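MT214 Wood as an Engineering Material
Handout 5: Moisture, movement and the flatness of boards
Module leader: Ásdís Bundgaard. Tutorials: Algirdas Vasiliauskas, Tuesday, Hikley building.

5.1 Moisture content

Moisture content (MC) is the mass of water in a piece of wood divided by its oven-dry mass, given as a percentage. The divisor is the dry mass, so values over 100% are possible in green timber. A sample weighing 106 g as received and 80 g after oven drying has an MC of 26/80 = 32.5%.

Water is held in two ways. Free water sits in the cell cavities. Bound water is held in the cell walls. On drying, the free water leaves first and the dimensions hardly change. The point at which the cavities are empty and the walls are still full is the fibre saturation point (FSP), taken in this module as 28%. Below FSP the walls lose water and the wood shrinks.

5.2 Equilibrium

Wood left long enough in air of steady temperature and humidity comes to an equilibrium moisture content (EMC). In heated rooms in winter the EMC may fall well below the value for the same room in summer. A board machined flat in November and moved to a drier room will go on losing water until it reaches the new EMC. Thin boards respond sooner than thick ones, and end grain exchanges water much faster than faces.

5.3 Directional shrinkage

Shrinkage is smallest along the grain and is usually ignored in design. Across the grain it is larger in the tangential direction (along the growth rings) than in the radial direction. For most species the ratio lies between 1.5 and 2.5. Cupping follows directly from this difference: a flat-sawn board dries so that the rings appear to straighten, and the face nearer the bark becomes hollow.
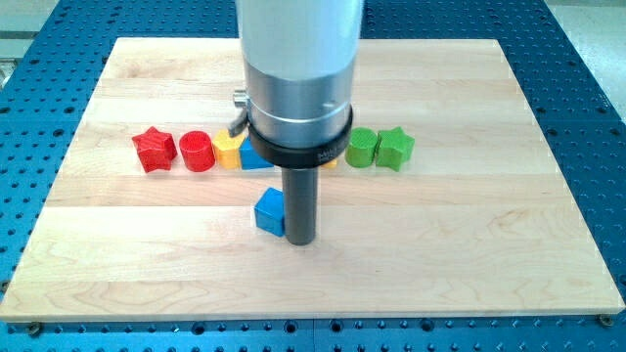 Fig. 5.1 Maple board on a perforated metal work table.

Maple is dense and fairly hard, and has small pores spread evenly through the ring (diffuse-porous). It takes a smooth surface but moves noticeably across its width. For the exercises below assume a tangential coefficient of 0.0035 per 1% change in MC, and a radial coefficient of 0.0017.

5.4 Estimating movement

For changes below FSP use

change in width = width x coefficient x change in MC

Worked case: a flat-sawn maple board 200 mm wide goes from 12% to 8%. Change = 200 x 0.0035 x 4 = 2.8 mm. The same board quarter-sawn would lose 200 x 0.0017 x 4 = 1.36 mm. The formula is linear and should not be used for changes that cross FSP without first cutting the range off at 28%.

5.5 Fixing

A board held rigidly across its width cannot shrink freely. Tension builds up across the grain, where wood is weakest, and splits may open from the ends. Use slotted holes, or fix at the centre line only. Finishes slow the exchange of water but do not stop it. Coat both faces equally.

Exercises

1. A sample has a green mass of 73 g and an oven-dry mass of 50 g. Find the MC. Is it above FSP?
2. A flat-sawn panel 450 mm wide is fitted at 16% and settles at 9%. Find the loss in width and suggest a slot length.
3. Repeat exercise 2 for quarter-sawn stock.

Reading: Tadar notes, sections 2 and 3. Bring answers to the tutorial.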